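Speaker notes – student teleoperation project, the Giseno club

Slide 1. Say who I am, then straight into it. Don't thank everyone, there's a slide for that at the end and they've heard it.

Slide 2. The claim in the proposal was that a first-year could put on a headset and teach an arm to handle knitwear in an afternoon. I signed that proposal. I didn't believe it then and I want to say so before Cledwyn Sayce says it for me.

What we did get: 600 recorded attempts over one term. Read the number, then pause. It sounds like a lot. The plan said 3,000.

Slide 3. Leave the picture up while I talk about the headset.
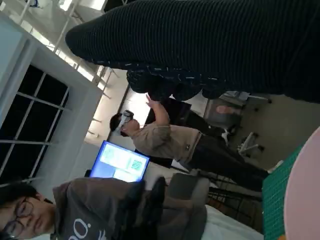 Khoo, 24 Aug 2024

The person in the white headset has a hand up in the air, and the dark ribbed knit is right up against the wrist camera. Look how much of the view it takes. Ask the room: if you were a policy trained on this, what would you think the task was?

Also point out that the picture is on its side. Our students got used to that in a week. I am less sure about the model – we never ran the comparison with the images rotated, and we should have.

Slide 4. Results. Kavinda Karunaratne's group reported 40 percent success on the sweater fold. Ask what counts as success. In their sheet a sleeve left hanging still passed. I rescored a batch with the sleeve rule on and the figure dropped hard. Don't put my number on the slide, the batch was too small to defend.

Slide 5. What the students learned. Be fair here. They learned to label data, and they learned to argue about labels. Whether they learned robotics, I can't tell from the reports.

Slide 6. Next round starts in October. 4 students per team, one garment, written pass rules before anyone records. If the Humura people ask about adding towels, the answer is no.

Questions. Repeat each one into the mic.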